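Filed under: Reviews > Input Devices and Teleop

Coltach Two-Axis Grip, used with the Clakent kitchen pack

The Coltach is a hand controller for driving a robot arm. You hold it like a paint roller handle, move your hand, and the arm moves its gripper to match. There is a trigger for closing the fingers, a thumb button that works as a clutch, and a second button that starts and stops a recording. It comes with a small tracking puck that sits on the desk, a USB cable, and a wrist strap I took off on the first day.

I bought mine to record kitchen demonstrations in simulation. Before that I had used a 3D mouse and, for one bad month, a keyboard. I've now had the Coltach from January through the spring, and nearly all of that time has gone into one package, the Clakent kitchen pack, with the recording side handled by Dremus. This review covers the controller first and the pairing with Clakent second. I haven't tried it on a physical arm.

Setup

The puck needs a clear line to the controller and a surface that doesn't wobble. My desk is on casters and the view drifted until I locked them. Calibration is ten seconds of waving the handle through a box shape while a bar fills up on screen. It asks for this every time you plug in, and there's no setting to skip it.

The driver installed without trouble on Linux. Dremus found the controller as a generic device, so the buttons had to be mapped by hand. The printed sheet in the box has the axis order wrong (it swaps roll and yaw), and the version on the download page has it right. If your gripper tips sideways when you mean to turn it, check which one you followed.

Cable length is fine for sitting and short for standing. I use an extension.

How it feels to drive

The first thing I noticed coming from the 3D mouse is that you stop thinking about axes. With the mouse I would line up left and right, then height, then reach, and you could see it in the recordings: every path looked like a staircase. With the Coltach I reach for the thing and the path is a curve. A policy trained on those curves copies them, and mine moved a lot more smoothly once I threw the old recordings out.

The clutch takes practice. Hold the thumb button and the arm freezes while you bring your hand back to a comfortable spot. Let go and it picks up from there. For the first week I kept letting go with my wrist at a different angle than I started, and the gripper would turn a little each time. There's an option in the driver called "hold orientation" that fixes this. It's off by default and it should be on.

The trigger is analog with a soft stop near the end of its travel. I like it for cups and anything round. For thin handles I'd like more resistance, as it's easy to close the fingers while you're still on the way down.

Scaling runs from a fine setting to one-to-one. I leave it low for picking and turn it up for long moves across the counter. You can't change it while recording, and I miss that more than any other feature.

The views

Clakent gives you a view from the gripper and a view from across the room, and you can have both up at once. I drive almost entirely from the gripper view once I'm near the object. It's close in, with the gray gripper housing across the bottom, and it takes a while to trust your sense of distance. Depth is easier to judge in a bowl than on a flat counter, since the shading on the inside wall tells you where you are. 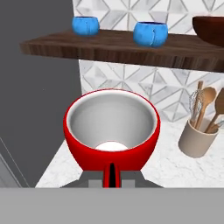 Gripper view in the Clakent kitchen, with the red mixing bowl straight ahead and a small white object in the bottom.

Bowls are what I'd suggest for anyone trying to decide whether a controller suits them. The rim is wide, the wall curves, and the thing you want may be at the bottom where only the top of it shows. You have to come in from above and keep the wrist level on the way. On the 3D mouse I would clip the rim more often than I cleared it. With the Coltach I set myself a block of 100 tries at taking a small round object out of a bowl, and 19 of them failed. Most of those were early, and most were the wrist tilting as I came down.

The gripper view does hide things. The housing covers the near part of the counter, and anything low and close disappears behind it. Get used to glancing at the room view before you lower the arm.

Working at the shelf

The pack's kitchens have a dark wood shelf along the tiled wall, over the counter. Shelf work is the other half of what I record, and it's where I have more mixed feelings about the controller.

Reaching up is tiring. With the scale set low, getting the gripper from the counter to the shelf takes several clutch strokes, each one ending with my arm raised. After 29 minutes of it one evening I had to stop, and my last few recordings from that session were shaky enough that I deleted them. Now I do shelf tasks in batches of 10 and then switch to something at counter height.

There's also the question of the front edge. The gripper has to pass over it and then go forward between whatever is up there, and the forearm has to stay out of the way behind it. From the gripper view you can't see your own elbow at all. I bumped the shelf with the forearm again and again until I made a habit of starting each reach in the room view, getting the elbow low and to the right, and only then switching over. The jars and mugs on top have some space between them, but the gripper itself blocks the one you're going for once you get near it, so I line up on its neighbors.

The Coltach has a small buzz motor in the handle that goes off when the simulated arm touches something. On the shelf it's very useful. You feel the edge before you see it. The buzz is the same for a light touch and a hard knock, though, and I'd pay extra for one that told me which.

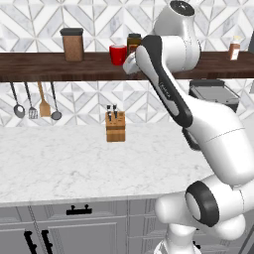 Recording with Dremus

Dremus saves the arm's joint positions, the trigger value and both views for each attempt. The record button on the Coltach starts and stops it, and a double press throws the attempt away. I use the double press constantly. A demonstration with a fumble in the middle is worse than none, at least for the kind of training I do, and being able to drop it without reaching for the keyboard saves time.

Two problems. The double press is picky about timing, and a slow one is read as stop and then start, which leaves you with a bad attempt saved and a new one running. Also, Dremus writes clutch pauses into the file as real time. If you clutch a lot, the arm appears to stop and wait in the middle of a reach, and a policy will learn to stop and wait. There's a trim script in the Dremus tools folder that takes the pauses out. Run it on everything.

Compared with the Seppälä glove

A lab down the hall has the Seppälä glove and I've borrowed it for two afternoons. The glove is better for fingers, if you have a hand with fingers to drive. For a plain gripper that opens and closes, most of what it measures goes unused. It also gets warm, it takes longer to put on than the Coltach takes to calibrate, and it has no clutch, so a reach to the shelf means holding your arm up the whole time. It costs a good deal more.

If you're going to move to a multi-finger hand within the year, wait and get the glove. Otherwise I'd take the Coltach.

Things I'd change

Scale adjustment during a recording. Orientation hold on by default. A longer cable. A way to save calibration for a puck that hasn't moved. The rubber on the grip has started to go shiny where my index finger rests, which doesn't affect anything so far.

Who should get one

Someone recording a lot of demonstrations with a single arm and a simple gripper. If you only need a handful, a 3D mouse will do and you may have one already. People who share a desk should know the handle comes in one size, and it's a large one — my hands are average and I can just reach the record button without shifting my grip.

I'm keeping mine. Four out of five.

Comments (4)

Guest
Does orientation hold stay on after a restart? Mine resets every time I unplug it.

Guest
Same as above, it resets. You can put it in the config file next to the driver and then it sticks. The key is the option name with underscores.

Guest
Good point about the clutch pauses. We had a policy that froze halfway up to the shelf every single time and spent a week looking at the network. It was the data. I would add that the trim script leaves a small jump if your hand moved when you let go of the button, so watch a few of the trimmed files before you train on them.

Guest
I'm left-handed and the record button is on the wrong side for me. I mapped record to a foot pedal and it's better that way anyway. No accidental double presses.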